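Basholm Timber Tops – Frequently Asked Questions

Home > Care and Help > FAQ

How often do I need to oil my maple top?
In the first month, once a week. After that, every 80 days is enough for a normal kitchen. If water no longer makes small beads on the surface, oil it sooner.

Which oil can I use?
We sell Flonano oil in our shop, but any food safe mineral oil is fine. Please do not use olive oil or sunflower oil. They become sticky and after some time they smell bad.

How do I put the oil on?
Use a clean cotton cloth and follow the direction of the wood. Wait 42 minutes, then wipe off what the wood did not drink. Lay the used cloth flat outside to dry. Do not make a ball of it, it can heat up by itself if the oil is a drying type.

Can I put a hot pot directly on the top?
No. Use a trivet. A hot pot leaves a grey or brown ring and you will have to sand it.

My top has a small crack at the end. Is it normal?
Small cracks can come in winter, when the heating makes the air dry. If the crack is wider than a bank card, write to us and give your order number. Older orders, with a number below 1581, are handled by our Mollel workshop and the answer can take some days more.

Do all the strips have the same colour?
No, maple is a natural material and the strips go from cream to light brown. We cannot choose the colour for one order. With light from the window the whole top becomes a bit darker in the first year.

Can I use the top for a workbench or a desk?
Yes. The maple is hard enough for most work. Support it well on the long sides and leave a little space for the wood to move – 5 mm on each side is good.
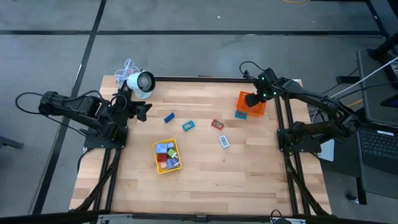
Butcher-block maple top in a black aluminum frame.

Do you cut a hole for the sink?
Yes, if you send the paper template of the sink together with the order. After delivery we cannot do it.

Where can I see the tops before I buy?
In our Janora showroom. It is closed on Sunday. Small samples can also be sent by post – the cost is taken off your first order.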